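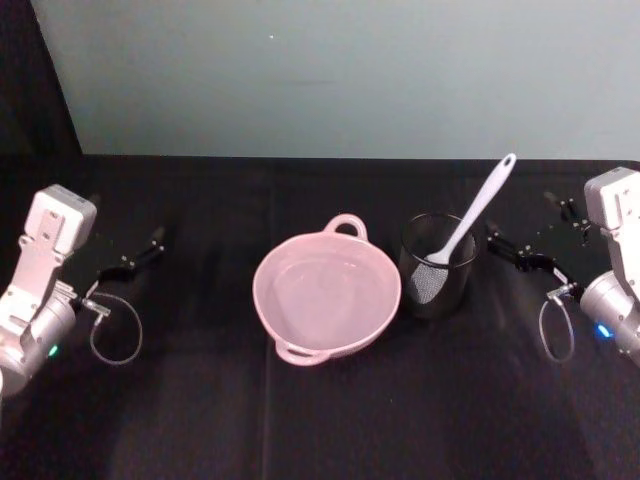
Najwa Mansour me escribió en agosto que con dos brazos se tiene el doble de averías y ni una tarea más terminada. Lo puso en los comentarios de la entrada anterior, sin un saludo, y llevo desde entonces buscando una respuesta digna. No la tengo. Tengo, eso sí, un bol rosa de dos asas.

Inicio Blog Taller Proyectos Archivo Contacto

La idea de Barkeo (así se llama el montaje, lo bauticé de madrugada y ya es tarde para cambiarlo) es modesta: una pinza sujeta el bol por un asa y la otra saca la espátula del vaso de malla y la deja dentro. Mi sobrina lo resuelve con una mano mientras pide merienda.

La tela negra costó 17 euros y es, de momento, la pieza más fiable del sistema. Antes trabajaba sobre la mesa pelada y los reflejos volvían loca a la detección. Con la tela aún queda algún brillo, pero ya se puede vivir con él.

Lo malo es la malla. Para la cámara, el vaso existe a ratos. En la última tanda hice 200 intentos y en 57 la espátula acabó en el bol, cifra que en el taller se celebró con un silencio muy educado. El agarre del asa va mejor, salvo cuando el bol gira un poco y la pinza cierra, muy convencida, sobre el aire.

Me queda sujetar los cables de las pinzas, que siguen colgando en bucle y un día se van a llevar el vaso por delante. He pedido bridas. También he movido la posición de reposo del brazo derecho, que me quedaba pegadísima al vaso, y toca recalibrarlo entero otra vez. Najwa, ya te contaré.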